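The Borkthorpe Result

By the summer the arm had picked up the cube so many times that Salim Obura had begun to dream about it from the cube's point of view.

The method was his, and the paper would say so, somewhere in the middle of the list of authors. You took a simulated robot, you gave it a simulated cube, and then you changed everything else. You changed the light. You changed the floor. You put the poor thing in a cellar, a boiler house, a shipyard, and you went on changing until it stopped caring where it was. A policy that had stopped caring, so the argument ran, could be dropped into the real world and would treat reality as one more tasteless bit of scenery.

"It's how my mother raised us," said Vanderleia Portela, who built the scenery. "Nine schools. I can sleep anywhere and I have no friends."

She had made 54 rooms for him. He had asked for plain ones. What he got were places with stairs that went down to nothing and heaps of pipe that no plumber would own up to, all under the sort of light in which people in films are told to come alone.

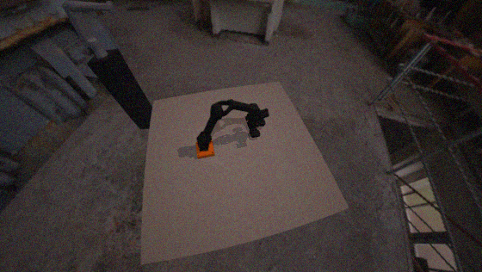
"Could we have one with a window?" he had asked in November, and she had looked at him as though he'd asked for a pony.

The trouble was the result. In 38 of the rooms the arm did as it was told. In the others it went to the cube, hung over it with its fingers apart, and stayed there until the clock ran out. It didn't drop anything or knock anything over. It simply declined, like a man at a buffet who has remembered something sad.

Professor Karagiannis – Anastasia to her equals, of whom Borkthorpe had so far supplied none – wanted a reason by Friday. Kastwood was paying for the work, and Kastwood had sent two brothers to hear it explained. Spyros Spanos asked the questions. Orestis Spanos wrote down the questions and left a gap under each.

"Is it the light?" said Spyros.

"We thought it was the light," said Salim. "We turned the lights up and it hesitated more brightly."

"The floor, then."

"It's been over every floor we have."

Orestis drew a line under his gap and started another.
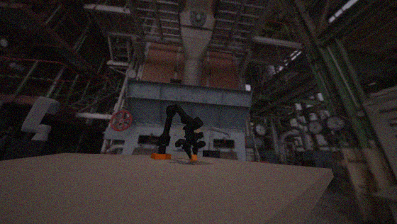 Vanderleia was fondest of the boiler house, and she had put it up on the big screen for the visitors without being asked. She talked them through the duct, which she had based on one at the old Tsolakis works, and the rust, which had taken her a week. Spyros said it was very good rust. Then she came to the red handwheel on the left, and said she'd spent two days on the spokes, and Salim, who had been studying the carpet, looked up. He looked at the wheel. He looked at the little orange cube between the fingers, and at the orange block under the arm, and felt the first cold touch of an idea that was going to make him look foolish.

"Why is the cube the same colour as the base?" he said.

"Because you never told me what colour you wanted the base," said Vanderleia. "So I used the one I had open."

"In every room?"

"In the ones I made after lunch."

There was a pause in which Orestis could be heard filling in a gap.

It took Salim the rest of the night to check, and he was sorry to find that lunch accounted for only part of it. Before lunch she had used a grey base, and the arm still sulked in a few of those. But painted grey throughout, it managed all but two, and the two were both rooms with staircases. He could think of no mechanism by which a staircase might upset an arm that was bolted down.

He wrote it up anyway. He called the effect "self-similar distractor confusion", which sounded like something that had been discovered on purpose. Professor Karagiannis read the draft standing up, crossed out "confusion", put "interference", and asked who had chosen the orange.

"I did," said Vanderleia.

"Then you had better go first," said the professor, and moved her name to the top.

Salim went back to his desk. On the screen the arm was at it again, down in one of the cellars near the stairs, hanging over nothing in particular. He let it run to the end of the clock, and then he opened a new room and began, rather badly, to make it a window.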